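Come compare robot hands with us (paid, no experience needed)

Hi! I'm Yesenia Bedoya, and I run the hand comparison work at Treltcombe. We're looking for 8 people to spend a chunk of May with us, helping us figure out which robot hand is nicest to work with when you're the one at the controls. If you have ever yelled at a vending machine claw, you already have opinions I want to hear.

So, the setup. We've got one humanoid, two kinds of hand we can bolt onto it (we call them Galora and Urden, and yes, people pick sides), and two controllers, a glove and a plain pair of joysticks. Every participant tries every combination. The jobs are kitchen stuff: pick up a piece of fruit, put it in a basket, take it back out, move it somewhere at shoulder height, let go of it without flinging it. Sounds easy! My own first try with the glove took so long that I gave up and had lunch.

What I need from you is your hands, your patience, and a lot of talking out loud. We log grip force and joint positions and all that, and I love a good spreadsheet as much as anybody, but the numbers are pretty bad at telling me that a controller makes your wrist ache or that you never quite trust the thumb. We have nearly 1,755 logged grasps from our own team so far, and every one of them is from somebody who already knows the quirks. Fresh people, please.

The practical bits:

You'd come in for 3 sessions, each one a morning or an afternoon, your choice. There are breaks, and you can stop whenever you want and still get paid for the session. Pay is by the session and goes out the same week. We'll also cover your bus fare or parking, just hang on to the receipt.

You should be 18 or over and okay with standing for a while. Glasses are fine, left-handers are very welcome (we're short on you), and gamers are fine too, though I'd like a mix, so please don't be shy if you've never held a controller in your life. If you have a wrist or shoulder injury right now, drop me a line first and we'll talk it through. The glove comes in two sizes, and if you have really small hands I'd like to know ahead of time so I can get the straps ready.

You will be in the same building as the robot but outside its reach the whole time, and one of us stands by the stop button during every run. You can ask for a stop at any point, for any reason. People do, and I'd much rather have an extra stop than a nervous participant.

The fridge task, with the yellow basket on the table:
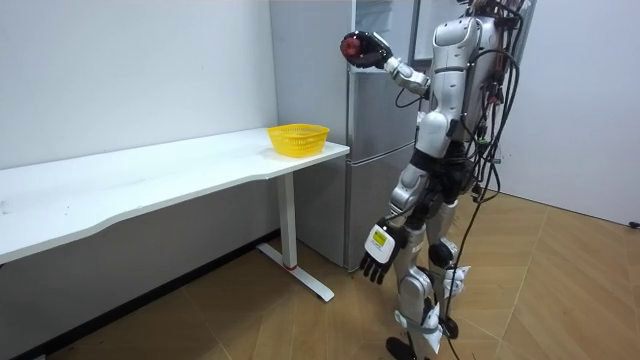
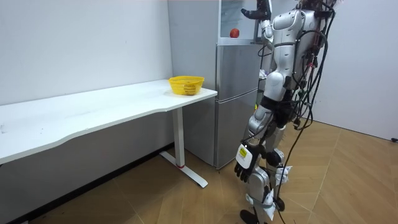
The last session is my favorite. You choose whichever hand and controller you liked best and do the whole set of tasks again, then we sit down with coffee and you tell me everything that bugged you. I take notes by hand, I don't argue, and I won't tell you what the other folks said until you're done. A short write-up goes to everyone who took part, with no names in it.

To sign up, send me a note through the contact form and put "Ríos" in the subject line (that's the name of this round, and it keeps you out of my general pile). Tell me which hand you write with, whether mornings or afternoons suit you, and one thing you do with your hands a lot, like knitting, guitar, fixing bikes, whatever. I answer everybody, usually within 5 days. If all the spots are gone by the time you write, I'll ask if you want to be on the list for the next round.

Yesenia
Posted 11 April 2019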